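Public Finance and Federalism
Week 3 notes: Matching grants and who really pays 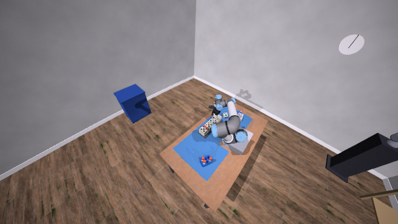

Simulated room with table and blue mat.

A matching grant sounds generous. The center pays a share, the local government finds the rest, and everyone calls it partnership. Be careful with that word.

Take the Bravthorpe bus scheme. The ministry offered 40 percent and the district claimed it raised the balance itself. Srivastava went through the accounts and found much of that balance had been moved out of road repair. Was anything new bought? She doubts it, and so do I.

Leckie is kinder. She argues the match forces councils to rank their projects — maybe, if they had a real choice to begin with. Poor districts often don't.

Terms to know: matching rate, crowding out, fungibility.

For next time: read Leckie, chapter 3, and write one page on who gains when the matching rate goes up. Don't quote the ministry's press release as evidence.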